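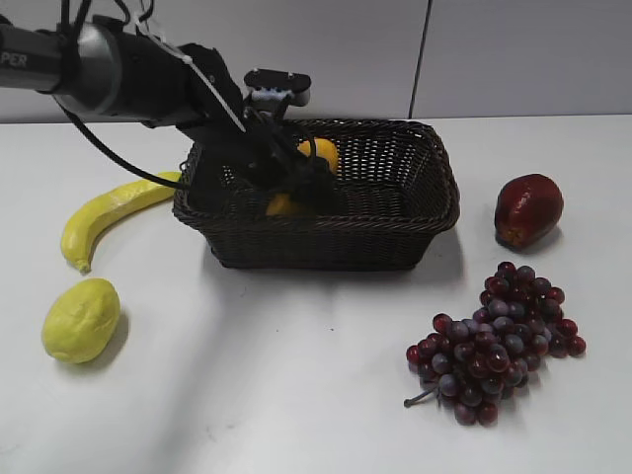
Dark wicker, white table, yellow fruit. I could look at this all day!

Right, I've been promising a thread on the pretend greengrocer's corner for ages, so let's go. It's all about the basket, really.

For ages we had the toy fruit in a big clear tub from Ranico. Perfectly good tub! But everything in it looked like one big jumble and the children just tipped it out and wandered off.

Then I found a woven basket with a proper thick rim in the back of the Karnavard shop for 4 quid. Dark brown, rectangular, sides that slope in a bit. I carried it home on the bus like a trophy.

The colour is what does it. Put anything yellow next to dark wicker and it sings. The banana looks so cheerful lying there beside it, and it's a toy one!

And the lemon – look at the lemon. Lumpy skin, pointy little end. I do love a lemon with a bit of character.

Things I've learned about fruit baskets for play: go low enough for small arms to reach the bottom, and don't fill it. We own 14 pieces of fruit and I put out a handful at a time. The rest live in a drawer and get swapped in on Mondays.

A plain table helps so much too. We used to have a checked cloth on ours (very market stall, very sweet) and the small things got completely lost on it. Cloth is now on the dressing-up rail being a cape.

Someone asked about cleaning. Soft brush for the wicker, damp cloth for the fruit, leave it all out overnight. I did once put a basket in the bath. It took 2 days to dry and smelled like a pond.

Next on my list is vegetables! I've got my eye on a felt set from Evangelista, mainly for the leeks. If anyone has it, please tell me how the leeks hold up – I need to know.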